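Workshop Tips: House Rules for a Two-Armed Bench Robot

Try the job in simulation before you try it on your bench. Set up the same table, the same trays and the same part, and keep everything else off the surface. A plain cylinder and two trays of different colors are enough to start with.
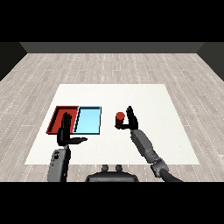

By Noreen Mac Suibhne

Write the rule for each tray on a card before anyone runs the program. At our shop red means checked and blue means not checked yet. Pick your own meaning, but don't change it halfway through a job.

Leave open table around the part. A hand with a long thumb needs more space at the side than you would guess from the size of the part. I keep 40 mm clear and have had fewer knocked-over pieces.

Give each arm its own side of the table. If both arms have to use the middle, only one goes in at a time. The other stays up and open until the first has backed out.
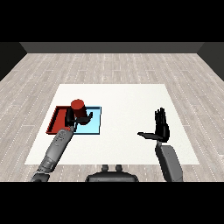 Mamton, May

Trays that sit edge to edge save room, but the line where they meet is a bad place to let go of anything. Set the drop point well inside one tray or the other. Daichi Sekiguchi tapes a small cross on his and lines up to that.

When you move to the real bench:

Run at the slowest speed for the first 3 cycles.
Keep the stop button where you can reach it without leaning over the table.
Tie back hair and take off lanyards.
Cut the power before you reach in, even to straighten a tray.
Write down any change to the table height. Ours is 840 mm, and a new set of feet threw every pick off until we entered the new number.

Wipe the trays at the end of the day and put the card back on its hook.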